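Plirari Forums > Clothing Care > Storage and Folding
Thread: Folding a fuzzy crew neck for shelf storage, fold order and pilling

shelfdepth
Posted May 14, 2025

I am reworking my sweater storage before August, when everything has to fit in one Zaltent cabinet. The test piece is a dark green crew neck with a fairly fuzzy surface. I fold on the bed because the table is too narrow for the full sleeve span.

Starting layout is horizontal, neckline up, one sleeve out to the side. I don't smooth it much at this stage.

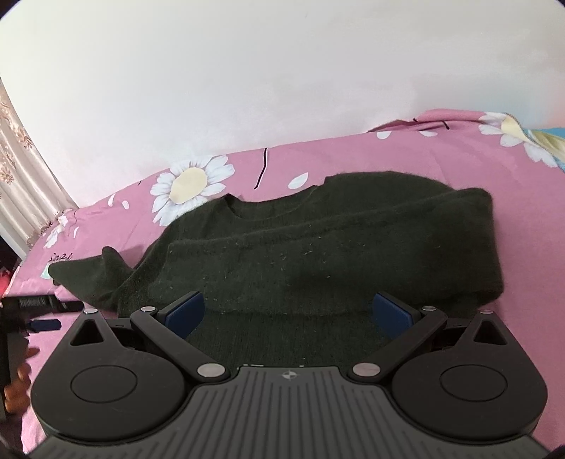
My sequence is sleeves in, sides to the center, then hem to collar. Interior shelf depth is 300 mm and I want the front edge of each stack to sit flush. Two questions. Does fold order affect pilling over a few months of storage, and is there any reason to prefer thirds over halves for the last fold?

cuffandcollar
Fold order has no effect on pilling. Pilling comes from abrasion. A sweater that sits on a shelf is not being abraded. What fold order changes is where the thick spots end up, and that decides whether the stack leans.

Thirds for the last fold if the knit is light, halves if it is heavy. With heavy knits the inner third bunches.

ribstitch_94
Partly disagree. A sweater in the middle of a stack gets dragged every time you pull out the one below it. That is abrasion. Put the ones you wear most on top and the problem mostly goes away.

shelfdepth
I pull from the middle constantly, so that may explain some of it. I went with halves. The result is a soft rectangle, and it holds its shape on the sheet without being held down. 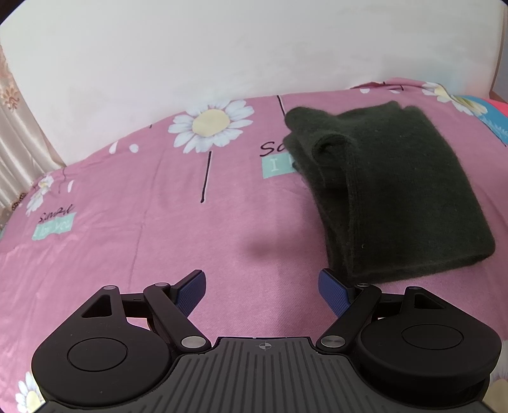

The corners are less defined than I get with a cotton sweatshirt. I tried a Flusik folding board earlier and gave it up, as the knit clings to the panels and shifts when the panel comes over.

bottomdrawer
Skip the rectangle and roll it. I have rolled everything for years. Rolls stand on end in a drawer and you can see each one without lifting anything.

cuffandcollar
Rolling is fine for T-shirts. On a heavy knit the outer layer is under tension for as long as it is rolled, and the ribbing at the hem can relax. I would not do it for a whole season.

bottomdrawer
I have not seen that happen. If you roll it loosely there is very little tension. Cirillo drawer dividers at 65 mm will take a light knit, and a heavy one needs two slots.

shelfdepth
A long narrow fold is a middle option, and I looked at that for the drawer. It takes less width, but the length is a problem.

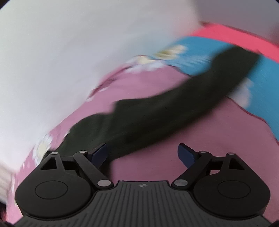 Long shape, laid diagonally on the sheet.

My drawer is 1000 mm wide and shallow front to back, so long pieces would have to go in sideways and overlap. I'm staying with the rectangle.

ribstitch_94
For a shelf the rectangle is correct. Check the thickness at both ends before you stack. If the sleeves were folded in at the shoulder, that end is always higher. Alternate the direction of each piece and the stack levels out.

shelfdepth
That matches what I have. One upper corner bulges where the fold rolls over, and the opposite lower corner is nearly square. 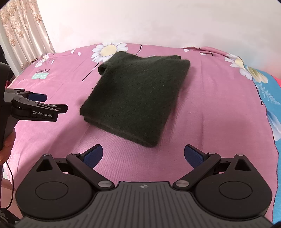

There are also stray fibers along the edges and a little pilling on the surface. I will go over it with a fabric comb before it goes in the cabinet. Should the comb come before or after folding?

cuffandcollar
Before. Lay it flat, comb in one direction with light pressure, then fold. If you comb it folded you only reach the outside faces, and you will press too hard near the edges.

To flatten that corner, bring the sleeve down parallel to the side seam instead of straight across the back. It spreads the bulk over the full length.

bottomdrawer
Or roll it.

ribstitch_94
Agree on the sleeve. Also leave some clearance above the stack. If the top piece touches the shelf above, it gets scraped every time it comes out.

shelfdepth
Will refold with the sleeves parallel and alternate directions in the stack. I'll post the stack height once the cabinet is loaded.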